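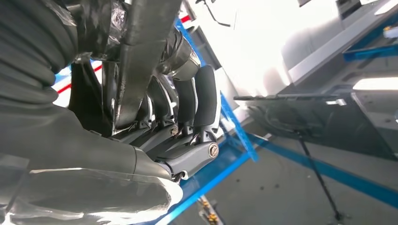

Notes from the Statbridge open day, July. Typed up on the train back so excuse the state of them.

Got there just before ten, car park already full, ended up on the verge by the allotments. Statbridge is the old pumping station, for anyone who hasn't been. Closed to the public most of the year, open for one day in summer, and this time they'd let people down to the lower gallery as well. That was why I went. Five pounds, cash only, no sign saying so until you reach the table.

Piroska Gulyás took our group round. Quick talker, very good, knows the place inside out. Stairs first. 192 of them from the road to the bottom, iron, open treads, don't wear sandals. Man in front of me did. Cold at the bottom even in July and the smell is wet brick and old grease.

Main engine is a beam engine, green paint, brass kept lovely. Not in steam, the boiler failed its inspection in spring and the repair money isn't there yet. Bit of a let down but they turned it over slowly on an electric motor at eleven and again at two, and at least you could hear the guide over it. Piroska says it lifted 1,266 gallons a minute on a good day. Wrote that on my hand.

Lower gallery was the best of it. Long brick tunnel, arched, you walk along the old culvert on boards. Water used to be up to your chest. Marks on the wall where the keepers chalked the levels, some with initials, a few with rude remarks about the foreman. Only 8 people allowed down at a time so there's a queue, nearly 40 minutes for us. Go there first if you go at all, do the engine after.

Upstairs, the keeper's cottage. Two rooms done up as they were between the wars. Rozália Antal was in the kitchen making flatbread on the range and handing it out with dripping. Had three. She told me the range draws badly in an east wind and the family who lived there used to let it go out and eat next door. Also the ledgers, under glass, beautiful handwriting, page after page of rainfall. Would of liked to turn the pages.

Lunch – egg sandwich, tea, 2.80, fine. Toilets are round the back past the coal store, not where the map has them.

Afternoon talk by Gyula Sárközi on the drought year, when the town was down to standpipes and the station ran day and night. Meant to be half an hour, went on for over an hour, chairs very hard, slides upside down to begin with. Good though. He'd found a letter from a laundry complaining about brown sheets.

Bookstall: bought the station history, 500 printed, no reprint planned I was told. Index is poor, maps excellent.

Missed the walk along the feeder channel, it went at three while I was stuck in the talk. Edit Takács did it and said nettles to the elbow, and a kingfisher by the second sluice.

Bus back into town is hourly and stops at teh top gate, last one ten past five.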